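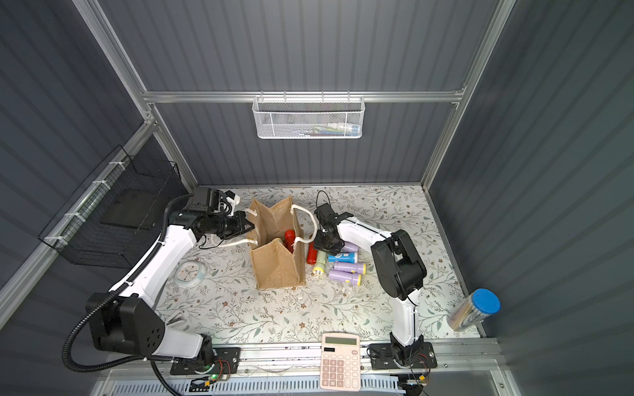

Photo: Rhydian Eynon

My mother-in-law kept her flashlights in a bag with rope handles on the cellar door, and after years of rummaging through drawers in the dark I have come around to her way of doing things. Gather every flashlight in the house onto one table first, with something soft and washable underneath (I love a flowery mat for this, and a vine pattern hides a multitude of crumbs). Try each one, wipe out the battery end, and put spare batteries in a little pouch of their own.

Then stand your bag up and open the mouth nice and wide before you start filling. A plain brown paper one does very well for a season — longer if you fold the top edge over once.
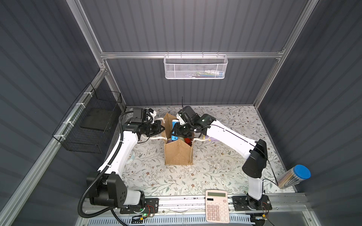

Heavy things go in first, standing on end, and the light odds and ends get tucked in around them. I go through ours every March, with the coffee on, and write the month on the side in pencil.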